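Against the Weeknight Sourdough
Kavitha Rai
June 2024

A newsletter I otherwise like told me last month that sourdough is "easier than going to the store." I live two blocks from a store. I went, I bought a loaf, I came home, and the newsletter's starter would still have needed its second feeding of the day.

I have baked bread for 18 years. I like doing it, and I keep a starter in the back of the fridge that I feed when I remember to. So I'm not complaining as an outsider. I'm complaining as someone who keeps getting asked by friends why their "simple everyday loaf" came out like a hockey puck, and who then has to read the recipe they were given.

The recipes are the trouble. Most say something like ten minutes of hands-on work. I timed myself in March, making a plain loaf from a well-loved recipe, and wrote down every time I had to walk into the kitchen and do something. It came to 14 trips. Some of them took thirty seconds, I grant that. But a thirty-second job at 3:40 in the afternoon is only a small job if you happen to be standing in your own kitchen at 3:40 in the afternoon. My neighbor in Prirnley drives a delivery route. She is not going to stretch and fold anything between breakfast and supper.

Then there is the word "forgiving." Every bread writer uses it, me included, in my worse moments. Forgiving of what? Dough doesn't care much if you are a little off on the salt. It cares a great deal about temperature, and the kitchen temperature in these recipes always seems to be that of a mild spring day in somebody's sunroom. Try it in a rental in Climbridge in September with the windows painted shut. The same bulk rise that takes the writer five hours will be soup in three.
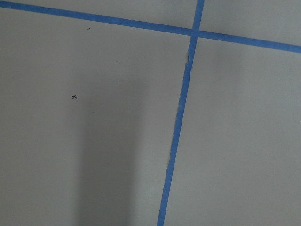 I went to a bread class in Jisden last fall, partly to see whether I was being unfair. The teacher was good, and I'd go again. But the class used dough she had mixed the night before, proofed in a cabinet that held its temperature all day, and baked in a deck oven. We shaped it. We had a lovely time shaping it. Everyone went home believing they had learned to make bread, when what they'd learned was the fun part, and I heard from two of them later asking what had gone wrong.

I know the reply to this, because I've had it by email. If you tell people that it's hard, they won't try. Maybe. I'm not convinced that's what puts them off. I think more people quit after being told it was easy and failing, since then the only explanation left is that they're bad at it. A friend of mine threw out a perfectly healthy starter last winter because her third loaf was flat. The loaf was flat because her kitchen was cold and the recipe told her to go by the clock.

What would I like to see? A recipe that says when you need to be home. Put the hours at the top, before the story about the farmhouse. Give me the temperature of the room you tested in, and tell me what the dough looks like if mine is colder. The old spiral-bound Devadiga cookbook my aunt gave me has a loaf with 6 ingredients and a note in the margin, in her handwriting: "start after lunch, no errands." That's a better instruction than most of what I've read online this year.

And I'd like a kind word for commercial yeast, which has been treated as a sort of cheating for long enough. A packet of yeast, flour, water, salt, a spoon of sugar if you want it – you can mix that after work and eat it before bed. It won't have big glossy holes in it. Your butter will stay on top of the slice, where I like butter to be.

I'll go on making sourdough on the weekends when I have no plans. On Tuesdays I use the packet.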